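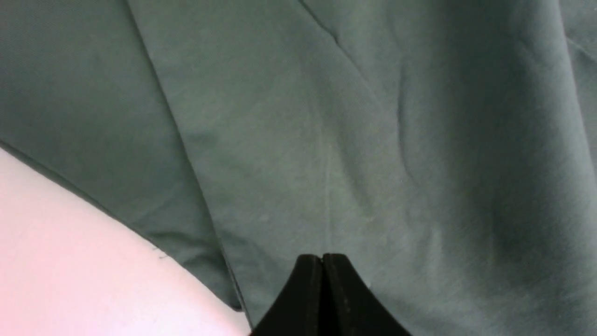

Green cloth in loose layers, fold edge running down the left. Pale surface at lower left.

Workshop notebook, December, started 2.15 pm

Folding trials on the green cloth, continued. Entered in the Vetotance log as piece 88. No fibre label on it, so I have put "soft, matte, fine fuzz, like jersey or brushed sheeting" until somebody finds the paperwork from Vosero.

The colour is hard to write down. I had "sage" in the last entry and "teal" in the one before. Under the lamp the middle goes almost minty and the shaded parts look much bluer. Use "grey-green" from now on and leave it at that.

Notes on folding:

Long folds are easier to find by their shadow than by colour. The overlapping layer leaves a thin dark line along its lip. With the overhead light on full the line nearly goes, so keep the lamp low and to one side.

Small creases are a nuisance. Short ones near an edge can pass for the start of a proper fold. Smooth with the flat of the hand before deciding. Faint ones in the brightest part can be left alone.

Don't pull from one corner. It drags the under layer along and you get a ridge further in. Lift, let it hang, lay it down again.

Tried thirds first, then halves. Halves stack better on the narrow shelf. Thirds came out too thick and slid off the pile when I put the next piece on top.

Shelf label is 1501. The old label said 1583, which belongs to the curtain lining, so I have crossed it out. If you find 1583 on anything green, change it.

Iron was set to 40 per cent steam, not used on this piece. Would rather know the fibre first.

Still to do: ask Estudex whether they want the pieces rolled or folded for the store. Measure piece 88 flat, both ways. Second lamp needs a new clamp.

Stopped 3.40 pm.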